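Film Promotion and Audiences
Handout 5: The Teaser
Instructor: Hilkka Honkanen

A teaser is shorter than a trailer and usually comes out before the film is finished. It has one job, to get a title and a mood into people's heads. Plot can wait.

Our main case is Closodgate, the third film in the Gravden monster series. Its first teaser ran 13 seconds – a phone ringing, a voice, the title card. Compare it with the 2000 teaser for the original Gravden, which gave away the creature in the second shot.

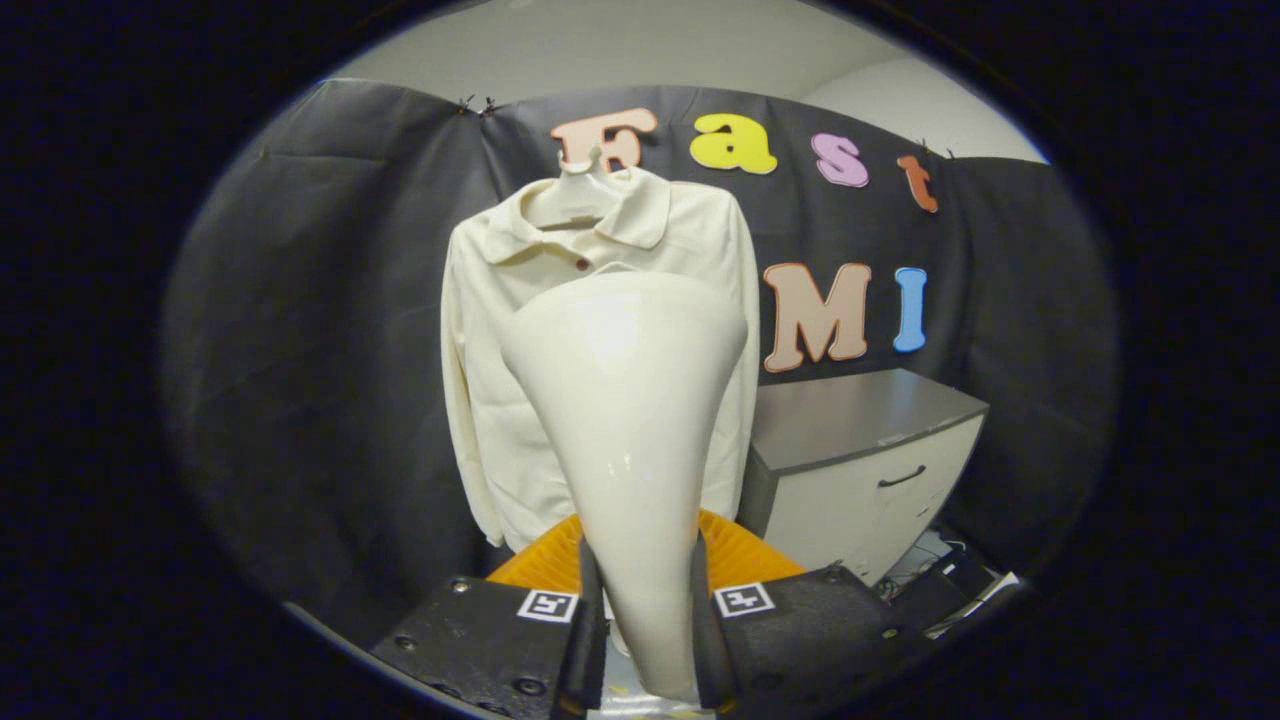 Teasers lean on single objects when the effects shots are not ready. A prop or a costume can stand in for a character who has not been announced. Take something as plain as a cream jacket on a white hanger against dark gray cloth. With a title over it and a low sound under it, viewers will start asking who wears it. Note how much the dark background helps a pale object read on a phone screen.

Terms to know: teaser, stinger, title card, green band.

For next time: read Tuominen, chapter two, and watch both teasers with the sound off, then on. Write one page on what changes. Papers are due in May.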